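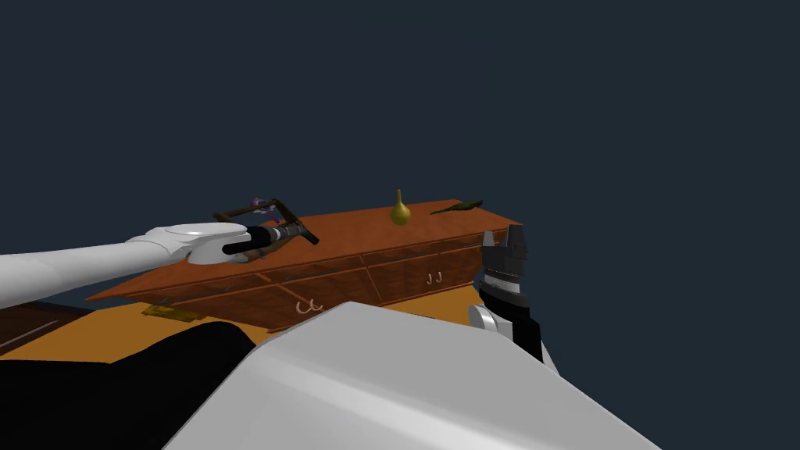

Lok-yiu Ng
Contributing reviewer, simulation and manipulation

I've spent most of August with the Busska gripper pack for the Hostura simulator, and I have to say I'm having more fun with it than I've had with any add-on in a long while. The pack gives you a set of simulated end effectors you can bolt onto whatever arm model you already use. I put mine on a white two-arm robot and went straight for the parallel-jaw model with the short black fingers, because that's the style I use on real hardware.

My test bed was a long, low wooden cabinet with some clutter on top. The little golden vase turned out to be my favorite thing to pick up! It has a round belly and a skinny neck, so you get two completely different grasps out of one object. Go for the neck and the fingers close cleanly almost every time. Go for the belly and you find out how good the contact model is – and it's good. With the old Tamihana gripper the vase would shiver in the jaws and then shoot off sideways, and I'd gotten so used to that I had stopped trying.

I ran 311 grasps over the month, split between the vase, a dark brown open frame made of thin bars, and a flat green thing that I've given up trying to name. Overall success was 90 percent on my own scripted poses, which I think is great for a pack I hadn't tuned at all. Most of the misses came from the frame. Thin bars are hard, and if the fingers come in at a slant they ride up over the near edge instead of closing on it. Bringing the wrist in lower helped a lot. Dropping the closing speed helped too, but then every run drags.

Setup took me more than 6 tries, and that's my one real complaint. The pack wants its joint names in a certain order and the error message just says "bad chain." Once I'd sorted that out for one arm, the other was a copy and paste job (save your config file, please, I lost mine once).

Speed is fine. I can keep eight copies of the setup going on my desktop before things get choppy, and the Clondo controller plugin works with it as is, which saved me an evening of rewiring topics.

Would I like softer finger pads as an option? Sure, and a wider jaw for bulky stuff. But if you do tabletop work in Hostura and you've been putting up with slippery contacts, try the parallel-jaw model first and give it something with a narrow neck. I'm moving on to two-handed lifts next, starting with that frame.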